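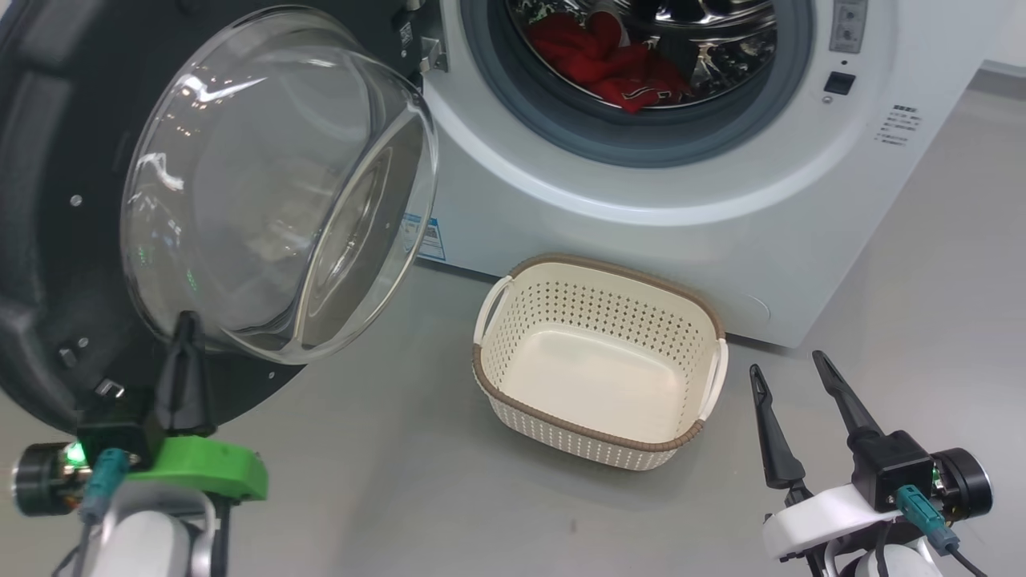 Student Projects > Sport Management > Soccer

Search reports Enter keyword Go

Trial First, Sign Later: Playing Time of New Signings at Four Semi-Professional Soccer Clubs

Project report by Iona Guthrie and Niall Dunbar
Supervisor: Siv Blomqvist
Submitted Friday, January 22, 2021

Background

Small soccer clubs sign players in two main ways. Some players come in on trial, train with the squad, perhaps play in a practice match, and are then offered a contract or sent home. Others are signed directly, usually on the word of a coach who has worked with them or after a scout has watched a few games.

A trial costs the club time. The head coach has to plan sessions with an extra player in them, and somebody has to find the player a bed if he comes from far away. We wanted to know whether players who had a trial went on to play more in their first season than players who did not.

We started from a remark by Innes Skinner, who coached at Dunside when Niall played in the youth team there. He told us that he had never regretted a trial but had regretted several quick signings. We thought this could be checked.

Clubs and data

Four clubs agreed to take part: Dunside, Sareck, Katona and Skustholm. All of them play at a semi-professional level, and all keep match sheets with starting lineups and substitutions. Dunside and Sareck keep theirs on a computer. Katona sent scanned sheets. At Skustholm the older sheets are in binders and we typed them in by hand, which took up most of March.

The first list had nearly 200 signings on it. We took out goalkeepers, who are hard to compare with outfield players because a backup goalkeeper may play no league games at all. We also took out players who left before their first league match and players listed twice under different spellings. That left 155 signings.

For each player we recorded the club, position, age at signing, whether there had been a trial, and league minutes in the first season. Cup games were left out because the clubs did not enter the same cups.

What counted as a trial

This was harder than we expected. At Sareck a trial is a set period with a form signed at the start. At Katona a player may turn up to evening training for weeks before anyone writes his name down. We decided that a player had been on trial if he trained with the first team at least once before signing and was not already at the club in another squad. Youth players moving up were counted as direct signings, and it could be argued that they belong in a group of their own. Flora McIver, the registration secretary at Skustholm, went through the unclear cases at her club with us and changed several of our first guesses.

Interviews

We also held short interviews with one coach or official at each club. The questions were the same for everyone:

What do you look for in the first session?
Who decides, and when?
Do you ever have more than one player on trial for the same place?
What happens on the day a player is told?

The third question got the longest answers. At Dunside and Katona it is normal to have two players training for one spot in the squad. The Sareck coach avoids it - he said the players notice at once and stop passing to each other. At Skustholm it happens only late in the window, when there is no time to bring them in one after the other.

On the first question, the coaches mentioned fitness less often than we thought they would. They said a fitness problem can be fixed over a preseason. They looked more at how a player behaved after losing the ball and whether he talked to the defenders around him.

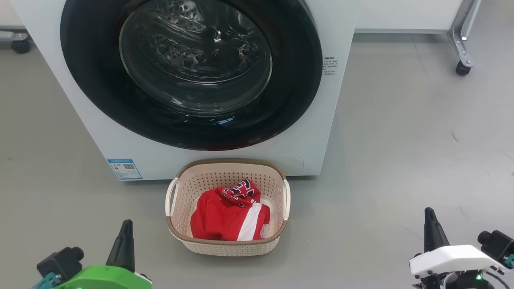 Figure 2. Washing machine, front view.

Results

Players who had been on trial played more minutes in their first season than direct signings at three of the clubs. The gap was largest at Sareck. At Katona there was hardly any gap, and direct signings came out slightly ahead. This may be due to our definition, as so many Katona players train informally before they sign.

Position made a difference. Central defenders played a lot however they had been signed. Wide midfielders and strikers varied most, and it was among these players that a trial seemed to matter.

Age did not show a clear pattern. Older players were less likely to be asked to a trial in the first place. Skinner said that an experienced player may take the invitation as an insult, and the Skustholm coach said much the same without being asked.

Late signings, made in the last week of a window, played the fewest minutes of any group. Very few of them had been on trial.

Problems with the study

Minutes played is a rough measure. A player can play every week in a poor team because there is no one else. Injuries were not recorded in the same way at all the clubs, so we could not take them out. A player who missed half the season with a bad knee looks the same in our table as one who was left on the bench.

We also have no record of players who had a trial and were turned down. Only Sareck keeps those forms. Some of these players may have done well elsewhere, and a fair test of trials would have to follow them too.

Division of work

Iona did the interviews at Sareck and Skustholm and wrote the sections on results and problems. Niall did the other interviews and built the table. Both of us typed in match sheets. Siv Blomqvist read two drafts and suggested leaving out the cup games.

The table of signings, with names removed, is kept with the department office and can be read there on request. Interview notes are not included, as two of the coaches asked us to keep them private.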